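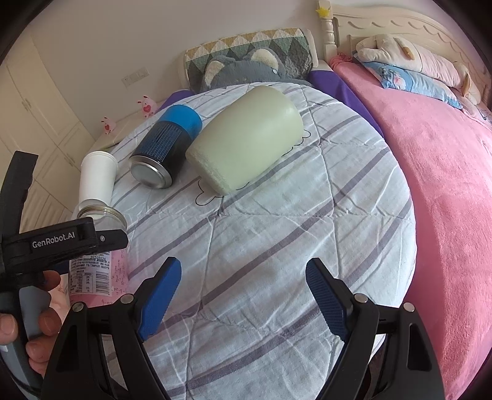
An afternoon with the Nollen collection team

I had been promising Naheed Bhutto since April that I would come and see what her people do all day, and last month I finally got on the early train and did it. Nollen is the name of the project, and it gathers examples of ordinary household handling so that a learning system can be trained on them. I write mostly about factories, so I packed for a factory (sturdy shoes, earplugs, the works) and ended up taking my shoes off at the door, because the day's session was in an apartment, in a bedroom full of stuffed animals.

Naheed met me in the kitchen with tea and a plate of very good almond cookies, and we talked there for so long that Junaid Gilani had to come and fetch us. He was ready to start and too polite to say so twice.

The bedroom

I liked this room right away. There's a carved cream headboard, plush animals up by the pillows, and a pair of little pink rabbits on the bedside cabinet. The team leaves all of that where it is. Junaid told me that a system that has only ever seen a bare gray table gets confused by a bedspread, and I believe him – the one here has stripes and doodles all over it, and my own eyes needed a moment.

The work itself is simple to describe. A cup, a drink can, a jar and a few other containers go onto the quilt, lying any way they like. Someone picks things up and sets them down using hand-held grippers, the same sort of two-fingered hand the robot will have, with a camera on board that records what the fingers are up to. Then the objects get moved and it all begins again. A quilt is soft, so things roll and sink and end up at odd angles, and Haris Hayat, who looks after the recordings, was especially happy about that. He says a can on a shelf teaches you one thing and a can on a mattress teaches you ten.

I had imagined long, dull takes, but each example is short. Haris has 2,034 of them accepted so far and wants 3,000 before the first training run, and he keeps the running total on a sticky note inside his laptop lid, even though the software will tell him any time he asks.

My turn

Of course I asked to try! Maximiliano Navarrete showed me how to hold the tool and then stood back with his hands behind him, very patient. Squeezing is easy. Judging where the tips are is the hard part, and I chased a paper cup across the bed for an embarrassingly long time. Maximiliano said to slow down and come in from the side. He also said my fumbles would be kept and labeled, and that they do want some of those.

Glass is what he enjoys most. You can see straight through a jar to the bedding behind it, so the camera has very little to go on except the metal rim and the label, and he likes to hold it up between the blue pads, well clear of the quilt, before he does anything else with it.

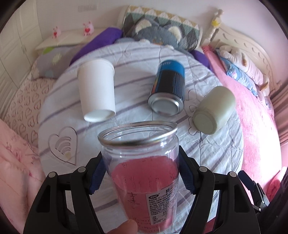
Back in the kitchen

We finished with more tea while Haris went through the afternoon's recordings. He threw out a few where the start had been clipped, and he and Junaid had a friendly disagreement over one where a plush ear got in the way. Junaid won, and it stayed in.

If you are thinking of visiting, write to Naheed well ahead, wear decent socks, and don't fill up on lunch. They'll be in a different apartment next time, one with a proper pantry, and I've already asked if I can come along.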